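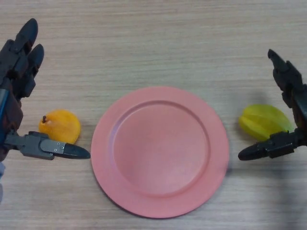 Orange-coloured fruit, pink plate, star fruit.

How to keep score and fill in the sheet at a Brilville home game (soccer, under-15s and up)

Quick version, kickoff's coming. Longer notes are with Isabelle Ouellet if you want them.

Before kickoff
Get both team lists. Check numbers against shirts while they warm up, not after. Write the ref's name at the top, spelled properly. Home team goes in the left column, always, even at Hultavmont where their sheet has it the other way round.

During the game
Goal: minute, shirt number, team. Minute gets rounded up, so 22 and a bit goes down as 23.
Own goal: write OG and the number of the player who put it in. Credit it to the other side's total. People mess this one up every week.
Yellow or red: minute, number, colour. Didn't catch the number? Leave a gap and ask the ref at half-time. Don't guess.
Subs: off first, then on. If they make 3 at once use three seperate lines.

Stoppage time is written 45+2, 90+4 and so on. Never 47 or 94.

Full time
Add up the goals. Add them up again. Ref signs, both coaches sign, in pen. If a coach argues about a card let them write it on the back, front stays as the ref called it.

Sending it in
Take a photo of both sides and send to Lino Palumbo by 8 pm. Sheet number goes in the subject line, eg 937, nothing else. Paper copy in the grey folder.

Abandoned match: write the minute and the score when play stoped, get the signatures anyway, ring Lino.

Updated 2020-10-04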